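About Us

Cinomham is a small company that teaches robots to do household and desk jobs by showing them how. We don't write a program for each job. A person takes hold of the controls, does the thing with the robot's own arms, and does it again, and again, and again, until there's enough for the robot to learn from. It's slow, fiddly, wonderful work, and we still get a kick out of it every morning!

Where we came from

We began in a rented unit at Forkside with one pair of arms, a secondhand workbench and a big argument over what to teach first. (Folding a dish towel won. It took us most of a winter.) At that point the whole company fit around one table, and whoever wasn't driving was resetting the towel. There was no office to speak of. We ate lunch on the loading step when it was nice out and in the van when it wasn't.

The towel went well enough that a kitchen supply firm asked if we could do plates. Plates led to cups, cups led to drawers, and by the time we'd moved across the yard to the bigger unit we had stopped turning down odd requests. Somebody wants a robot to close a binder? Great, we've got binders. We still have the first towel. It's pinned up by the coffee machine and it's filthy.

What we do

Most of our work is what people in this field call demonstration. One of our operators sits or stands at a set of leader arms, which are light, unpowered copies of the robot's arms. Move the leader and the robot moves with you. Squeeze the handle and the gripper closes. Everything the robot does gets recorded along with what its cameras see, and that recording is the lesson.

The other way is to take the robot's arm in your hands and walk it through the job. We do this less often, mostly for short motions where the angle matters a lot, like getting a fingertip under a lid. New operators nearly always start with it. You learn a great deal about a robot's elbow by pushing it around for an afternoon.

Our jobs come in three main groups:

Tabletop. Sorting, stacking, opening, closing, handing an item from one arm to the other. Notebooks, dishes, toys, clips, jars.

Soft stuff. Towels, socks, bags, cable. Anything that sags when you pick it up. This is the hard group and, ask anyone here, the fun one.

Put-away. Things that start in the wrong place and need to end up in the right one, on a shelf or in a bin or a drawer.

A normal job for us is 1000 demonstrations of one task. That sounds like a mountain, and in the first couple of days it feels like one, but operators find a rhythm. We run 16 stations now, and each one gets its own mix of objects so that the robot doesn't learn one particular cup on one particular spot and nothing else. We move things. We swap a bowl for a basin. We change the lamp. A tidy bench makes for a robot that only works on tidy benches, so please don't be alarmed by ours.

Toprak and Stistus

We have two systems we built ourselves, and people ask about the names, so: Toprak was the name on the old sign at the Forkside unit, and Stistus was a typo that stuck.

Toprak is our two-arm station. The leader arms are hung from a counterweight so your shoulders don't ache after an hour, and the handles have a trigger that takes very little pressure. We went through a long line of handles before this one. The early ones were too stiff, and you could see it in the recordings: everybody grabbed everything as if it were about to run away. With the lighter trigger people started picking things up gently, and so did the robots.

Stistus is the software side. It keeps the arm movements and the camera views lined up in time, lets an operator throw out a bad take with a foot pedal, and plays any recording back so you can check your own work. The pedal was an operator's idea and it's the best thing in the whole system. Before that you had to let go of both handles and reach for a mouse, usually with a robot holding something breakable.

Both are still changing. We fix things when they bug us, and they bug us a lot, and we like it that way.

How we train operators

You don't need a background in robotics to drive here. We've had piano teachers, a baker, a couple of people straight out of high school, someone who repaired watches. What helps is patience and being curious about how you do ordinary things. Try this at home: pick up a spiral notebook lying flat on a table and notice what your fingers do. You probably slide it toward the edge, or press the cover and tip it up, or hook a nail under it. Now do it with two stiff fingers on each hand and no sense of touch. There's your first week!

Training lasts 20 working days. The first stretch is safety and blocks. Wooden blocks, one arm, nothing else. Then two arms, then handing over from left to right, then real objects. By the end you'll be doing a full task from start to finish and marking your own takes as good, usable or no good. We're big believers in that last part. Operators know when a take was sloppy, and a note saying "I bumped it and had to grab again" is worth a lot to the people training the model. Sometimes we keep the bumped ones on purpose, too. A robot ought to see how a mistake gets fixed.

Everyone on the team drives. The people who write code drive, the people who do the billing drive, and we all take a turn at resetting. We tried splitting it up once and it went badly. The software got worse, the benches got worse, and lunch got quieter.

Our space

The building is 3600 square feet with a roll-up door on one side and windows down the other. Stations run along the window wall. The workshop is in back, where we print brackets, patch cables and rebuild grippers, and next to it is the object room, which is a thrift store in all but name. Every shelf is labeled. Every label is a little bit wrong. If you're visiting, ask to see it.

Grippers take a beating in this line of work. Finger pads pick up dust and scuffs, screws work loose, and the pads have to be changed when they get too slick to hold paper. We do all of that in house and keep spares for every station.

Working with us

We take on jobs from research groups, product teams and schools. If you've got a task in mind, write and tell us what it is in plain words, and if you can, film yourself doing it by hand on your phone. That tells us more than a spec sheet. We'll try it at one of our stations and let you know what we think, including if we think it's a bad fit.

Schools are welcome to come and drive. We hold open afternoons in May, and students get time on a pair of leader arms with somebody from the team beside them. Kids are really good at this, by the way, quite a bit better than their parents. Closed-toe shoes, please, and long hair tied back.

We hire operators a few times a year. There's no fixed season for it. Send a short note about yourself and something you're good at doing with your hands. Knitting counts. So does parallel parking.

The front door is on the yard side, past the bike rack, and the doorbell works if you lean on it.
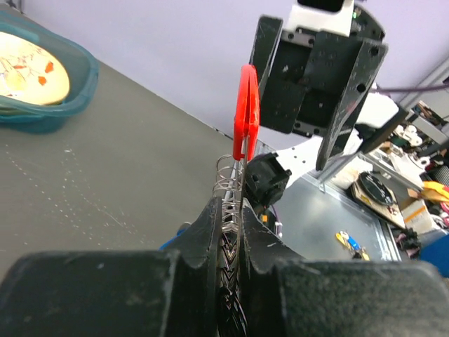 Getting a grip on a spiral notebook, with a second arm close by.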